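Search this encyclopedia Go Advanced search
Main page Contents Household Furniture Cleaning Index

Tabletop shelf

A tabletop shelf (also desk shelf, counter shelf or riser) is a small free-standing shelving unit placed on a table, desk or worktop. It adds storage height without fixing to a wall. Most units have two boards, although single-board and three-board types are also sold.

Construction

The usual form consists of two side supports joined by horizontal boards. Supports are made from metal rod, flat bar or timber. Boards rest on cross-rails or are screwed to them from below. In some designs a raised lip runs along one or more edges of the upper board to stop small articles sliding off. The lower board is commonly set near the middle of the unit, leaving clearance beneath it for flat items such as trays or paper.

Open-sided units are lighter and easier to clean than closed ones. They are also more liable to sway, a fault known in the trade as racking. Duarte Seixas, in a survey of 322 household shelves, attributed most racking to slack fixings at the lower board.

History

Small stepped stands were long used in shops to display goods. The Bivasley stand, a folding type with slatted boards, was sold mainly to grocers. Flat-packed versions for the home followed, among them the Juvik, which was supplied with five screws and a key.

Loading

Heavier articles are placed on the lower board. Tall articles need to be checked against the gap between boards, and items on the upper board are kept back from the open ends.

Cleaning

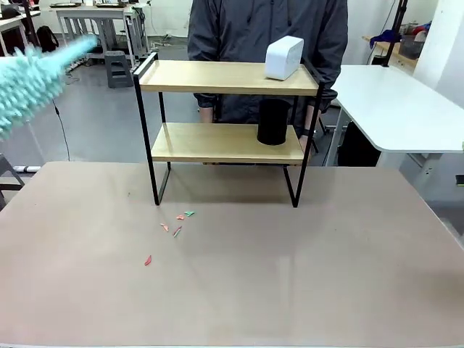

Dusting proceeds from the upper board downwards, so that dislodged dust falls on surfaces not yet cleaned. Microfibre dusters are preferred to feather ones, as the strands hold fine dust. Articles may be lifted off or dusted in place; Korletey recommends lifting them at every second cleaning. Joints between board and support are wiped with a dry cloth. Oiled boards should not be wetted.

See also

Bookcase
Monitor stand
Spice rack

References

Korletey, Ekow. Care of Small Furniture. Macedo.
Seixas, Duarte. Shelves in Domestic Use. Zamville.

Page last revised October 2026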